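Lists > Small Toys & Trinkets > Clotarberg Swap List > Messages > Re: sorting before the August swap

Hi all,

I meant to answer this when it came in and then the dishwasher flooded, so sorry for the wait. Quoting the bit I'm answering:

> I've got two shoeboxes of small toys to bring to the August swap and no
> idea how to sort them. Do you all go by type (food with food, animals
> with animals) or by material? Last year I did it by color and it looked
> great on the table, but people kept asking me where the play food was.
> Also, does anyone want sea things? I never know if a starfish counts as
> a toy. And is the limit still 40 pieces a table?

First the easy one: yes, it's still 40 pieces a table. I know because I turned up at the Jorncombe one with 51 and had to carry eleven of them back to the car in my coat pockets.

Now, sorting. I've tried it by type and by material and I've come around to doing it on the bed. I know that sounds silly, but my kitchen table is dark and shiny and everything small disappears on it. The gray checked sheet is so much better! Pale things show up, bright things really show up, and nothing rolls very far on cloth. I tip it all out in one heap in the middle and just start pulling.
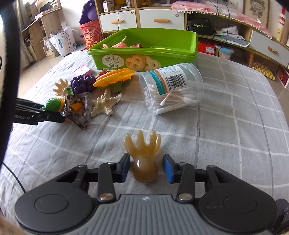

So what I do is pull the play food first, all of it, into one bunch, and don't worry yet about what it's supposed to be. I have a piece I've called a banana for years and my sister swears it's corn on the cob (she may be right, it does look peeled). On the table it doesn't matter a bit, it goes with the fruit and somebody's kid will decide. The grapes always go at the front. They're the glossy purple kind with a green stem, and I've never once brought grapes home from a swap.

Then the squishy and stretchy stuff gets its own tray. Please please don't let the rubbery ones sit against the hard plastic in a hot car. I lost a really nice Fastholm tea set that way – the saucers came out tacky and nothing I tried would shift it. Wax paper in between if you have to mix them.

After that you're left with the oddballs, and I think the oddballs are the best part. Anything that won't go in a group gets a little space of its own, and I keep the small pink box nearby for the really tiny bits.

As for sea things, bring them! A starfish counts if you say it counts. I keep one in with the toys and it gets picked up more than anything else I put out. Mine's cream colored and knobby all over, and I pack it last, on top, wrapped in a dish towel. I'd hate to lose an arm off it.
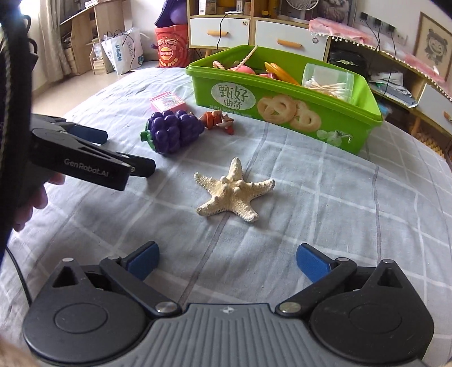
My starfish, with the grapes and the little pink box farther back.

One more thing on prices, for those who sell as well as swap. I wouldn't put stickers on anything with a printed lid. I used the Ratanaporn labels last time and they took half the pattern off with them. String tags are fine.

Oh, and the big hall is locked until 8:38 or something daft like that, I can't find the email now. If anyone still has it could you send it around again? I can bring a folding table if we're short, and I've got a spare roll of wax paper for whoever needs it.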